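Gimow: recetario de tintes vegetales para tela doméstica

LÉEME, versión 5

Gimow reúne 80 fichas de tintes caseros en un CSV separado por punto y coma, decisión que Belmiro Serrano defiende con un fervor que reserva para pocas cosas. Cada fila lleva planta, mordiente, fibra, remojo y color resultante. 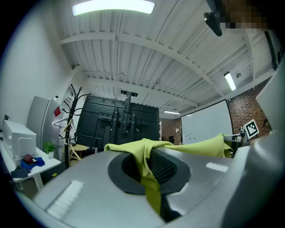

El campo "color" es texto libre. Glória Falcão escribe "mostaza triste" y Kasun Paul, ante la misma madeja, "ocre". Hemos dejado las dos versiones en columnas separadas para mantener la amistad.

Problemas conocidos

Hay 8 fichas de gualda sin dato de mordiente. La remolacha sigue en el archivo por insistencia popular; destiñe con mirarla.
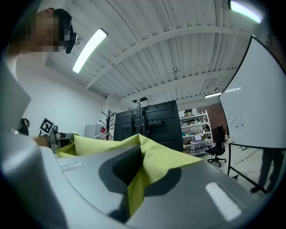

Las temperaturas están en Celsius, salvo las de Trultumdale, que dicen "fuego alegre". No intenten convertirlas. Los pesos son siempre de fibra seca.

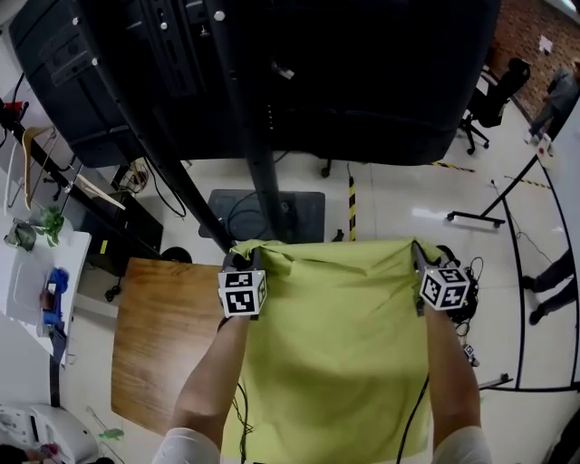

Tela verde amarillenta, sujeta por el borde superior.

Uso y cita

Libre, citando a Gimow. Correcciones a Tumaini Laizer, que contesta en marzo.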